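Workshop tips: keeping the bin cell happy

Quick ones this week, all from looking after the picking cell. I've had it since July and I've made most of the mistakes already, so help yourselves!

Clamp the bin before you teach a single point. I ran for days with the bin just sitting on the table, and it crept a hair every time the gripper nudged a wall - then I'd blame the calibration and waste an afternoon. A plain bar clamp at the corner does it. Put something soft under the jaw if you mind scratches.

Tape the table too. Blue painter's tape peels off clean, and when somebody borrows the bin you can drop it back in the same spot.

Cables are where I lose the most time. Before you tie anything, jog the last joint all the way one direction and then all the way back, slowly, and watch the bundle. Leave enough slack for the worst case (Graziella D'Amico taught me to do this with one hand on the stop button, and I still do). Snug the ties up with your fingers, snip the tails flush, and throw out any tie that's gone brittle.

Air leaks next. Push-in fittings like a square-cut tube, so use a real tube cutter and keep your kitchen scissors in the kitchen. If you hear a hiss, pull the tube, trim the end and push it back until it stops.

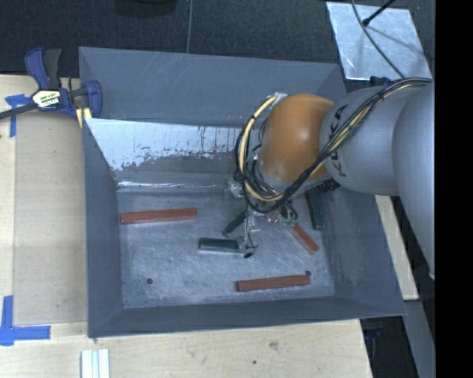
For wiping down I use a damp rag first and a dry one after, and I do the bin floor while I'm at it, dust in the corners included. Grit in there gets picked up by the gripper sooner or later.

Last one - write it down. I keep a cheap notebook by the controller with the cycle count, what I changed and which tie I replaced. Mine's at entry 137 and it has saved me more than once, mostly from myself.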